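Ticket 975 — Locker keys: master not turning in part of the bank
Site: Bendton, staff changing area
Category: Furniture and fittings
Priority: Normal
Status: Resolved, monitoring

Reported problem
Master key M2 goes into the lock on several lockers but will not turn. The same key works on others nearby. Staff with their own keys report no trouble. Three people have lost their keys in the past month and two of them could not be let in with the master.

Log

09:10 — Call opened. Asked site to confirm which master they hold. Answer: one key stamped M2, kept in the office key safe. No M1 on site, and no record of one being signed out.

09:40 — Asked for the number on the lock face for one locker that opens with M2 and one that does not. The working one is 386. The failing one is 700. Both are on standard cam locks from the same supplier, Jovaditz.

10:25 — Checked the Jovaditz order sheet from the original fit-out. All locks supplied then were in the lower series, which M2 covers. Nothing in the 700s was ordered. Suspect replacements from a later job.

11:05 — Found the later job. When the changing area was moved from the old building at Uncombe, a number of locks were seized and were changed by the removal contractor, Agbeko. Their invoice says "locks, cam, keyed to differ" and gives no series and no master. We were not copied in at the time.

11:30 — Rang Agbeko. They hold old job sheets off site and will look. Told the caller to expect a reply tomorrow at the earliest.

11:45 — Advice given to site in the meantime:
Do not force M2. If it goes in and stops, take it out again. A bent master is harder to replace than a lock.
Do not use oil. It collects dust and the pins stick worse after a few weeks. Dry graphite only, a small puff, then work the user key in and out.
Leave keys in the locks of any lockers not in use until we know which series each one is. Tag any that come back loose.

14:20 — Site asked whether drilling is allowed for the one person who needs a coat and bag today. Yes, at the lock only, by the maintenance contractor, with the locker user present. Replacement lock to come from the spare stock (6 held) so that it goes back onto M2.

15:50 — Drilled and replaced. M2 tested on the new lock, opens and closes. Spare stock updated to five.

Next day, 10:15 — Agbeko came back. The replacement locks were in the higher series, and the master for it was handed over in an envelope at Uncombe. It was never moved across. Their sheet lists lock numbers but no locker positions, so the bank has to be gone through by hand.

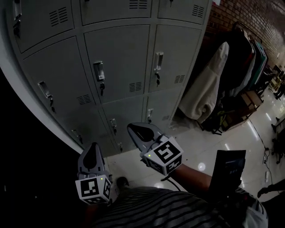 Attachment 1. Lockers with keys hanging below the handles.

13:30 — Site has started reading off lock numbers. Asked them to write the locker position first and the lock number second, as the first list had them mixed and could not be used.

16:05 — Envelope found at Uncombe in the old key cabinet, labelled "changing rm". One key inside, stamped M7. Sent over with the internal post.

Day three, 09:35 — M7 received. Tried on 700: opens. Tried on 386: does not turn, as expected.

11:20 — List complete and attached to the key register. Both masters are now in the key safe on separate hooks — M2 red tag, M7 blue tag.

Cause
Two lock series in one bank, with only one of the two masters on site.

Fix
Second master recovered. Register now shows the series against each locker.

Outstanding
Lost user keys to be ordered from Jovaditz by lock number. Site to send the numbers.
Spare locks are all lower series. When one goes into a locker that had a higher series lock, change the register entry the same day.
Cost of the drilled lock to be charged to the Bendton maintenance code.

Ticket to stay open for monitoring until the end of November, then close if no further calls.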